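Tatness Sourdough Swap: Your Questions Answered

Print this page | E-mail to a friend
50 shares | 3 comments

What is the swap?

A bread starter exchange, and we love it! Once a month, people bring a jar of their own starter to the hall in Tatness and go home with a jar of somebody else's. We've now passed along 1,541 jars, which still makes us grin.

Do I need to know how to bake?

Not at all. Plenty of people come with zero loaves behind them (and a few come back the next month with a loaf under each arm). If you can stir flour and water together, you're ready.

What does it cost?

Nothing. Bring a clean jar with a loose lid and you're in.

Which starters can I get?

It changes every month, but two are nearly always there. Follia is the lively one, sharp and very quick to rise, great for pizza. Karkholm is a rye starter, slow and dark and a little sweet, and it makes the best toast you'll ever eat with butter on it.

Where should I work my dough at home?

Any clean, smooth surface with a bit of elbow room. Wood is lovely for shaping because the dough grips a little. Stone stays cool, so it's a treat in July when everything wants to turn into soup! 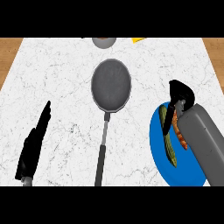 White marble with faint gray veining, and a gray bowl at the far end.

How often do I feed my starter?

Once a day if it lives on the counter, once a week if it lives in the fridge. Equal weights of starter, flour and water will do nicely. 50 grams of each is plenty for most homes.

Mine smells like nail polish remover. Is it dead?

Almost certainly just hungry. Pour most of it off, feed it twice a day for 3 days, and it should perk right up. Pink or orange streaks are another story, so throw that one out and come get a fresh jar.

Where can I find recipes?

Ask for the Devadiga sheet at the door. It covers a plain loaf, flatbread and crackers for your leftovers. The crackers are so good!

Print | E-mail | Share (50)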